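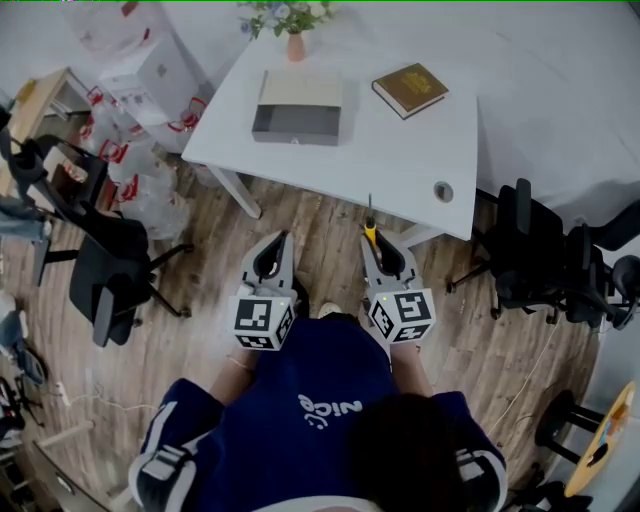 *The Avel table with capped cable port, shown with mesh-backed chairs and laminate flooring.*

**Grastwood adds Avel table to small-office range**

Grastwood will begin deliveries of the Avel, a white rectangular table for small offices and shared workrooms, in September. The table is intended for rooms that change use during the day and replaces two earlier models, which will be withdrawn once existing stock is sold.

The Avel has a plain white top on slim white legs. A round cable port is set close to one corner and closed with a grey cap. The cap lifts out by hand and can be refitted with cables in place. Earlier Grastwood tables had the port in the centre of the rear edge, and customers who placed two tables back to back reported that it was difficult to reach.

The table weighs 23 kg and is supplied flat-packed with fixings and a hex key. The maximum evenly distributed load is 100 kg. Assembly requires two people and takes 20 minutes. Each leg has a levelling foot for use on uneven floors.

"Most of the requests we receive are for a table that can be turned or moved without rewiring the room," said Stavros Galanis, product manager at Grastwood. "Moving the port to the corner shortened the cable run to the wall socket in nearly all the layouts we tested. The legs were kept slim so that chairs can be pushed in from the side as well as from the front."

**Room layout**

The interior layout was prepared by the design practice Mitsotakis-Vlachou, which was asked to furnish a working room of ordinary size using stock items only. The practice specified white walls and a wood-grain laminate floor in warm brown. The table is placed at an angle to the room, with black office chairs on castors along one side. The chairs have mesh backs and armrests and are not part of the Avel range.

Mitsotakis-Vlachou advises a clear passage between the table and the door, and recommends that chairs on castors are kept to one side of the table where the room is also used for standing work. A small electric fan was included in the layout. Mains-powered items should be connected at the wall socket and not through the cable port, which is sized for data and charging leads.
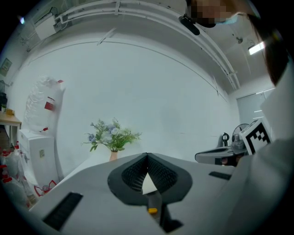

*White walls, a pale grey door and a small electric fan in the furnished room.*

**Storage and accessories**

Diditz, Grastwood's accessories line, will be sold alongside the table. The first item is a grey drawer-style box with a white lid that slides back for access from above. It is meant for stationery, small tools and other items that would otherwise be left on the worktop, and can be used on the table or on a shelf. The box is supplied singly or in packs of 3.

Replacement caps for the cable port can be ordered separately in grey. Caps from older Grastwood tables do not fit the Avel.

The tabletop should be cleaned with a damp cloth and a mild detergent. Abrasive pads and solvent-based cleaners are not suitable. Vases and plant pots should stand on a mat or saucer, and spilt water near the port should be wiped up before any cable is reconnected.

**Availability**

The Avel will be available through Grastwood's trade counter and from its existing stockists. Trade orders received by noon on a Wednesday will be dispatched the following week. Assembly instructions, a load table and plan drawings for use in room layouts can be requested from the Grastwood sales office.

**Press contact**

Stavros Galanis, Product Manager, Grastwood

Product samples are available to trade publications on loan. Requests should state the delivery address and whether assembly is required.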